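Stimier Pantry Bin Set – Setup Guide
Section 4: Stacking the bin, the basket and the food boxes

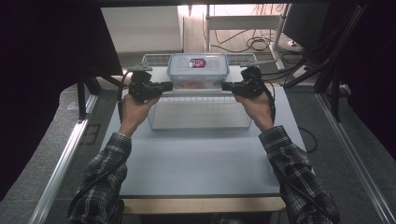
Stacking order first, everything else after. Big clear bin on the bottom, wire basket goes with it, lidded food boxes last. Do it on a table, not in the cupboard, you need room for both hands. Food box goes in level, one hand each side. A clear box with the pale blue lid, sitting up on the rim of the white wire basket, is still too high for a low shelf – see step 6. Keep labels on top of the lid as shown, you can read them when the bin is pulled out.

Before you start

Wash the bin and food boxes, warm water, a little dish soap. Dry them all the way. Wire basket just needs a wipe.
Peel the film off the bin. Check the corners, little bits get stuck there.
Measure your shelf. Height and depth, both. Write it down.

Steps

1. Set the bin on a flat table, open side up.

2. Lower the wire basket in. Straight down. If it catches on one side lift it out and start over, don't push.

3. Check that the basket doesn't rock. If it does, turn it end for end and try again.

4. Fill the food boxes. Leave a finger of space under the lid. Dry stuff only for the Nirkley size (pasta, lentils, cereal), the Rasudico size is fine for leftovers but those go in the fridge, not in here.

5. Snap the lids. Long sides first, then the short ones. Press till you hear it on all four sides. Lift the box an inch by its sides to test, keep a hand under it the first time.

6. Put the box on the basket. Across the rim if your shelf is tall enough, otherwise down inside. Across the rim is easier to grab, inside is steadier. For a shelf you reach up to, use inside.

7. Label goes on the lid. Date it if you like.

8. Slide the whole thing onto the shelf. Both hands under the bin. Do not carry it by the basket.

CAUTION: Never lift a full food box by the lid. Lid can let go.

CAUTION: Wire ends under the basket rim can be sharp on a new basket. Run a dry cloth along them before you use bare fingers.

Note: Clear bins scratch. No scrub pads, no powder cleaner. Small scratches wont hurt anything.

Note: If you keep flour or sugar, wipe the lid edge before closing. Grit in the groove and it won't seat right.

If something doesn't fit

Basket sticks halfway – check for film left in the bin corners.
Lid pops up at one corner – box is too full, or the lid is on the wrong way round. Turn it and try again.
Bin drags on the shelf – shelf liner is bunched up. Flatten it or take it out.
Box slides on the rim – move it to the middle, or put it down inside the basket.

Replacement lids and baskets are sold seperately. Order by part number, lid 181, basket 4000. Have the size name ready, it's on the carton.

Guide revised May 1, 2022. Section 5 covers cleaning and storage when empty.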